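Dark plank floor keeps showing dust an hour after I sweep — what am I doing wrong
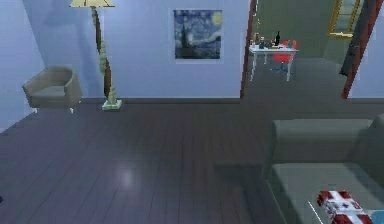
So we moved in back in September and the floors were the thing I was most excited about. Dark planks all through the living room and on into the next room. I love them. I also want to scream at them.

Here's the deal. I sweep in the morning. By lunch there's a gray film and you can see every footprint from the door to the couch. I mop, it dries, and now there are streaks plus a kind of cloudy patch by the doorway that I can't get rid of. If the sun is low it looks like somebody spilled milk and wiped it with a sock.

What I've tried so far:

Regular broom. Useless, pushes it around.
Vacuum with the brush roll on. Think it might have made tiny scratches?? not sure
Vinegar and water, a good glug in a bucket. Streaks.
Sudodine floor shine stuff, two coats. Looked amazing for maybe four days then went dull and kind of sticky.
Steam mop borrowed from my sister, once. Got nervous and stopped.

I don't know what the finish is. Previous owners left a folder of manuals but nothing on the floor, just a receipt from a place called Mekonnen with "planks + underlay" and a total of 2437 on it. No brand, no product number. Called and they don't keep records that far back.

We've got one dog, short hair, and a kid who doesn't beleive in doormats. Heat is forced air if that matters. The room is 268 square feet, so it's not like I'm asking about a ballroom.

Someone quoted me 700 to "deep clean and recoat" and I'd rather not if this is just me using the wrong stuff. Do I need to strip the shine product off first? With what? And is there any routine that keeps a dark floor looking ok for longer than a morning, or did I just pick the wrong color of house.

Thanks, sorry for the ramble, typing this while dinner's on.

Posted by tiredofsweeping on Tuesday, February 20, 2024
14 comments · 3 shares

ridgeline_mops

Stop putting things on it. That's step one. The sticky dull look is almost for sure the shine product. It sits on top, grabs dust, and every time you mop you smear it. The vinegar probably didn't help the shine coat either — softens it a bit, then it dries uneven. There's your milk patch.

How I'd go at it, done this on two rentals and my own hallway:

Pick a spot nobody looks at. Inside a closet, behind a door. Put one drop of water on the floor and leave it ten minutes. If it beads and wipes off clean you've got some kind of sealed surface and you're fine to go on. If it soaks in and leaves a dark mark, stop there and call someone, you may have an oiled or worn wood floor and it wants different treatment.

Look on the back of the Sudodine bottle. Most of those products tell you what takes them off, either their own remover or something close to it. Use that one, not whatever's under the sink. Try it in the closet first, let it dry overnight, look at it in daylight.

If the closet looks good, do a small patch at a time. I mean like a bath towel sized patch. Put it down with a damp cloth, wait as long as the label says, wipe up, then go over with plain water on a wrung out cloth, then dry it with a towel. Yes by hand. Yes your knees will hate you. Change the water way more than you think, first bucket I did came out like dishwater after lasagna.

Windows open, dog and kid elsewhere. Don't mix the remover with vinegar or bleach or anything.

After that, the routine:

Dry microfiber pad, flat mop, every day or every other day. Takes me four minutes. Use it dry!! Brooms throw the fine dust up and it lands again in an hour, which is exactly what you're describing.
Vacuum twice a week, brush roll OFF or the bare floor head.
Damp mop once a week tops, barely damp, and follow with a dry pad. The streaks are mostly just water left to dry by itself.

Also forced air does matter. Look at your furnace filter. Mine was so clogged it had bowed in the middle. New one made more difference than any cleaner I bought that year, and I'd bought a lot.

Skip the steam mop forever on a floor you can't identify. Steam gets down in the seams.

I would not spend the 700 until you've tried the closet test. Might still end up there, if the finish under the shine is worn out no cleaner fixes that. But find out first.

31 people found this useful

pennyandthebeagle

get a rug lol

ok serious though, a rug by the door and another where the kid comes in. We have almost black floors and the mats do most of the work. Had a thin one from Skiltent that slid everywhere, get the grippy pad under it but check the pad is ok for your kind of floor, some rubber ones leave a yellow stain. Ask me how I know.

And shoes off. We had a fight about it for a month and now it's just normal.

4 people found this useful

gray_tuesdays

Agree with most of the first reply, one thing I'd change. If you can't find the remover for that product, don't go hunting for a substitute online, people suggest ammonia and it can wreck some finishes. Email the company, tell them what you put down and how many coats. I did that with a different brand and got an answer in two days.

On the scratches: get down low with a flashlight held sideways, almost flat to the floor. Scratches in the finish catch light as thin lines that don't move when you wipe. Smears change when you wipe. I was convinced mine was ruined and it was residue the whole time.

For the weekly mop I use a Ludari spray mop with just water and one small squirt of a neutral floor cleaner. Bottle says to use more, I use less. More soap is more film. Pads go in the wash with NO fabric softener, softener coats the pad and then you're wiping that onto the floor and wondering why it's streaky. Took me a whole winter to figure that one out.

Last thing, get another quote before you pay that one. I got up to 209 knocked off between two companies for the same size room, and the cheaper guy did teh better job. Ask them what they think the finish is. If they won't look at it before naming a price I'd pass.

Dark floors are always going to show more. I keep the blinds half down on the sunny side in the afternoon and call it clean.

12 people found this useful · 2 comments

tiredofsweeping

Ok did the water drop in the hall closet, it beaded. Bottle does list a remover on the back in tiny print, ordering it tonight. Filter was disgusting. Will post after the weekend if my knees survive.

6 people found this useful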